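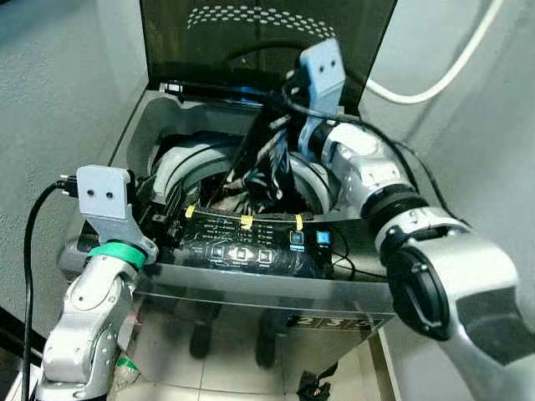
Hultden公寓洗衣间使用事宜住户会议纪要

时间：周六上午十点
地点：一楼门厅旁小会议室
主持：Kylie Henare(物业管理处)
出席：各层住户代表，管理处值班人员
缺席：五楼代表(已书面提交意见)
记录：管理处前台

一、上次会议事项跟进

1. 洗衣间门锁更换。已完成。旧钥匙作废，尚未换领新钥匙的住户请到前台登记领取。每户一把，遗失补配自费。

2. 地漏返味。上次会议决定先清理再观察。管理处报告地漏已清理，存水弯已换新。二楼代表反映早上仍有轻微气味，晚上没有。管理处将在早间再检查一次，结果写在门口的告示板上。

3. 晾衣间加装挂杆。供货方Kereama的报价已收到，与上次口头报价不一致，多出一笔上门安装费。会议同意先询问能否只买材料，由管理处维修人员安装。本项转入下次会议。

二、上开盖洗衣机的装衣量

本项由三楼代表提出，讨论时间较长。

三楼代表说，近期几次去取衣服，都发现前面使用的人把衣物塞得高出桶口，盖子要用手往下压才能合上。脱水时机器晃动，声音在楼道里也能听见。这台机器两边都是墙，空间窄，晃动时容易碰墙。

六楼代表认为衣物堆得高不一定就是超重，羽绒服和厚外套本身蓬松，放进去看着满，下水以后会塌下去。三楼代表不同意，认为蓬松的衣物吸水后更重，而且容易浮在水面上洗不透。

管理处值班人员说明，维修商Zusa上次上门时的意见是：衣物放进桶内后应低于桶沿，用手能轻松翻动；堆在中间冒尖的，应当取出一部分，其余的沿桶壁散开放。大件厚外套最好单独洗，不要与牛仔裤混在一起。

四楼代表问能否规定一个公斤数。Kylie Henare表示住户家里多半没有秤，写公斤数没有人会去称，建议以桶沿为准。与会者同意。

决定：
(1)衣物不得高出桶沿，开机前散开放置，不要团成一团堆在中间。
(2)盖子合不上时应减少衣物，禁止用力压盖，禁止在盖子上放重物。
(3)羽绒服、厚毯子单独洗。双人被、地毯不得在本洗衣间清洗。
(4)以上三条由管理处打印，贴在洗衣间门内侧，字要大一些。

三、深浅衣物分开及掉色问题

二楼代表反映，洗完的浅色床单上出现灰色印子，怀疑前一位使用者洗了掉色的深色衣物。四楼代表表示自己经常洗黑色衣服，每次洗完都看过桶内，没有发现残色。会上没有认定责任，也不追究。

讨论后形成以下做法：
深色衣物，特别是新买的，首次清洗请先在家中用盆泡一遍。黑底带白花的衣服按深色处理，翻面后再洗。洗完深色衣物的住户，用湿布擦一遍桶沿和桶口里面那一圈。有条件的可以空机漂洗一次，不作强制要求。

六楼代表提出把某一天定为深色衣物日，其他代表认为难以执行，未通过。

四、使用时段与取衣时间

目前的情况是晚上七点到九点最挤，有住户洗完后迟迟不取，后面的人只能等。五楼代表的书面意见提到，曾有人把他家的湿衣服取出来放在台面上，台面没有擦过，他不得不再洗一遍。他要求明确规定任何人不得动别人的衣物。

三楼代表认为完全不许动不现实，曾有一桶衣服从晚饭后放到第二天早上。

几位代表就等待时间发表了意见，有提十分钟的，有提半小时的。最后同意如下：
程序结束后请尽快取走。超过半小时未取的，后面的住户可以代为取出，放进公用的干净筐内，不得放在台面或地上。筐由管理处购买，放在洗衣间门后，每周冲洗。
代取以前请先看登记本，登记本上有房号的，先在楼内群里说一声。
洗衣间晚上十点以后不得开机，十点前程序未结束的可以洗完。

Kylie Henare提醒，一次常用程序为56分钟，晚上九点以后才开机的，请自行计算时间。选强力程序的更长，不要在九点以后使用。

五、洗衣剂用量

值班人员反映，排水时泡沫多，地漏附近常有积沫。原因多半是洗衣液放得太多。有住户习惯直接往衣物上倒，瓶盖也不用。

建议用量：半桶衣物用60毫升，满桶不超过100毫升。浓缩型的减半，按瓶身说明为准。洗衣凝珠放在桶底，先放凝珠再放衣物。柔顺剂不要直接倒在深色衣物上，会留印。

二楼代表问能否由管理处统一购买洗衣液放在洗衣间。管理处不同意，理由是以前试过，用得很快，费用无法分摊。本项不再讨论。

六、清洁与保养

1. 使用完毕后，盖子保持打开，让桶内晾干，至少到下一位使用者来为止。当晚最后一位使用者同样开着盖子离开，关灯，不关窗。
2. 滤网每周由值班人员清理。住户洗过毛毯、掉毛多的衣物或宠物垫布后，请自己清一次滤网，毛絮扔进垃圾桶，不要冲进地漏。
3. 桶内每月做一次除垢，定在每月第一个周一上午，期间停用。除垢剂用Sternine牌还是普通柠檬酸，值班人员倾向柠檬酸，价钱便宜。会议没有反对意见。
4. 机身外壳用拧干的软布擦，不要用钢丝球和去污粉。盖子也一样，容易刮花。
5. 口袋里的硬币、钥匙、纸巾请先掏干净。上个月从滤网里取出过发夹和一枚纽扣，纽扣现存前台，丢失者可来认领。

七、费用

上一季度洗衣间水电分摊已公布，各层没有异议。更换进水管及备用滤网的支出预计超过1000元，从公共维修款中列支，不另向各户收取。维修商Zusa的发票收到后，复印件张贴在告示板上。

六楼代表询问是否考虑再添一台洗衣机。Kylie Henare答复，现有位置两侧是墙，再放一台必须占用晾衣间，需要改水路，目前没有预算。三楼代表希望先把报价问来，不急于决定。会议同意管理处询价，不设期限。

八、其他

1. 四楼代表反映洗衣间的灯开启后要等几秒才亮。管理处更换灯管。
2. 二楼代表提出婴儿衣物能否优先使用。会议认为可在群里互相协调，不写入规定。
3. 有住户把自行车停在洗衣间门口，端着筐进出不方便。管理处将通知该住户移走。

九、待办事项

管理处前台：打印并张贴第二项规定；制作新的登记本，栏目为房号、开机时间、预计结束时间。
值班人员：早间检查地漏；购买公用筐和柠檬酸；更换灯管。
Kylie Henare：联系Kereama确认挂杆材料价；询问加装洗衣机及改水路的报价。
各层代表：把本纪要内容转告本层住户，五楼由前台代为送达。

下次会议定在三月，具体时间另行通知，议题为挂杆安装和晾衣间使用时段。对本纪要有更正意见的，请在张贴后一周内告知前台。

会议于上午十一点二十分结束。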